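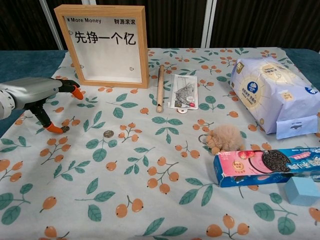
4.2 Fingertip wear and the daily check

Precious Buenaventura and Elsie Sowerby
16 October 2026
Reading time: 5 min

Most published accounts of two-finger grippers treat the fingertip pad as a fixed part of the hand. In our experience it is a consumable, and it should be reported as one. The pads on our cell are orange, which we chose for visibility against the black fingers, and they are the only part of the gripper meant to touch the work. Thin objects are the hard case. A coin on a tablecloth, as in Figure 1, leaves very little edge to hold, so the lower pad has to come down right beside it and any loss of thickness or shape at the tip matters at once. A bread bag or a cookie box on the same table forgives a good deal more. We therefore use coins as the checking object for the pads and do not accept a good result on larger items as evidence that the hand is in order.

Figure 1. The gripper at the coin task. The lower fingertip pad is close to the dark coin; the silver coin lies nearer the middle of the table.

The pads were supplied by Floren, whose data sheet gives a service life in closing cycles. We found this number hard to use. It was obtained by closing the fingers on a rigid block, and our fingers spend much of their time dragging lightly over cloth. Cloth is not kind to a soft pad. It polishes the surface, and a polished pad slips on metal long before it looks worn to anyone passing the cell. Our first pair was changed after 300 closings, well short of the stated life, and we changed it because coins were being dropped and for no better reason. Whether the pads alone were to blame we cannot say. The fingers had also been taken off and refitted that week, and the closing force had been changed once without a note in the log.

That missing note is the reason for the procedure described next. Before March, the cell was looked after by whoever happened to be running it. Each of us had a private habit: one wiped the pads with a dry cloth, another with alcohol, a third left them alone. All three habits were defended with confidence. None had been tested. We settled on a damp lint-free wipe followed by five minutes of air drying, mainly so that everyone would do the same thing, and we make no claim that it is the best treatment for this material.

The check is done at the start of each session, with the arm powered and the speed limit on. The operator closes the empty gripper at low force and looks at the line where the two pads meet. Light showing at one end means that a finger has shifted on its mount or that a pad has been pushed on crooked. The pad is reseated first. If the gap stays, the finger screws are loosened, the fingers are closed on a flat gauge 2 mm thick, and the screws are tightened again with the fingers held shut. The Skukach driver must be told to re-zero the fingers after this step. It will not ask. On one occasion we ran a whole morning with the old zero and put the poor results down to the planner.

The operator then lowers the hand to a bare patch of cloth and reads the height at first contact. We compare this with the stored table height. A tablecloth is a poor reference surface: it wrinkles, it creeps when something is pulled across it, and its hem lifts a little where it runs over the table edge. We considered taping it down – Plotis recommends a bare rigid top in the cell manual – but the cloth is part of what the task is supposed to test. The compromise is to smooth it by hand and take the reading twice, at opposite sides of the work area. If the readings disagree, the cloth is lifted and laid again. We have kept this rule even though it irritates people.

The last step is the coin trial. A coin is placed flat, and the gripper makes ten attempts to lift it. Fewer than eight lifts means new pads. The threshold was set by judgment and has not been tuned, and readers should be wary of treating it as anything more. Over the period covered in this paper we completed the check in 43 sessions, and the pads were changed in six of them. Almost 35 minutes went into the slowest check, most of it spent hunting for a finger screw that had rolled under the table.

Did the procedure improve the hand? The rate of dropped coins fell after it was introduced, and it would be easy to print that as a result. We are reluctant to. The wrist cable was rerouted in the same month, and the operators had more practice by then. Quiambao's earlier study of pad wear has the same weakness, with cleaning and replacement introduced together and the gain credited to cleaning. A fair test would need worn and fresh pads swapped in without the operator knowing which was which, and we did not do it. What we can report with some confidence is narrower. Faults in the fingers are now found before the session in most cases, and the log says which pads were on the hand when a given trial was run.

We did not inspect the wrist housing or the joint behind it as part of this routine. Both were covered by the supplier's service visit, for which we received a signed sheet and no measurements.

Last updated: after second revision, Section 4.2 only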